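Garra Prindetti, kit de colheita delicada: vale o que a Festgate pede?
23 de setembro de 2018

A Festgate vende a Prindetti como uma garra «para fruta que não perdoa». Paga-se 800 euros pelo conjunto com a garra, a placa dos sensores, os cabos e um manual de 12 páginas, das quais metade é garantia. O braço é à parte. Já desconfiava antes de abrir a caixa e continuo a desconfiar, embora menos do que esperava.

A montagem levou-nos uma tarde inteira. Os parafusos vêm sem saco próprio e o esquema das ligações está impresso tão pequeno que acabámos por fotografá-lo e ampliá-lo. O que mais me incomoda é a cablagem: fios finos à vista, a sair da placa em laço, e dois cabos grossos que passam mesmo ao lado da zona de trabalho. Num produto deste preço esperava uma manga ou, pelo menos, umas abraçadeiras.

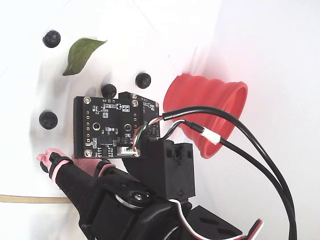 Tekleab discorda e escreveu-nos a dizer que prefere os fios assim, porque na versão fechada teve de desmontar a carcaça toda para trocar um conector. Acrescenta que o problema a sério é o software, que perde a calibração cada vez que se desliga a corrente.

Quanto à calibração, confirmo. Aconteceu-nos 3 vezes no mesmo dia, e a assistência respondeu com um PDF que já tínhamos.

Passemos à fruta. O folheto fala em morangos, framboesas e «bagas de qualquer calibre», e nós ficámos pelos mirtilos, com um copo de silicone como destino e umas folhas pelo meio para complicar. As pontas cor-de-rosa dos dedos são a melhor parte do kit: macias, fáceis de limpar. Com bagas isoladas, o resultado foi decente. Quando estavam encostadas umas às outras, a garra hesitava, voltava atrás e às vezes empurrava a vizinha. Um copo deitado também a obriga a chegar de lado — coisa que o manual nem menciona. 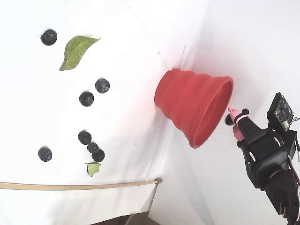 Clube de Robótica de Plulville — Secção de Ensaios e Material

Em todos os ensaios fizemos 383 tentativas, e não publico uma percentagem porque mudámos a força de aperto a meio e os números deixaram de ser comparáveis. A Festgate publica uma, muito bonita, sem dizer em que condições a obteve. Pedi-lhes os dados e ainda espero.

A velocidade é outra conversa. Quem pensa nisto para embalar fruta a sério que faça as contas primeiro. Para ensino ou para investigação, a lentidão tolera-se; a falta de peças de substituição, menos. As pontas dos dedos só se vendem aos pares e a loja dá-as como esgotadas até novembro.

Comprava outra vez? Com o dinheiro do clube, só se baixassem o preço ou incluíssem um segundo par de pontas. Com o meu, não.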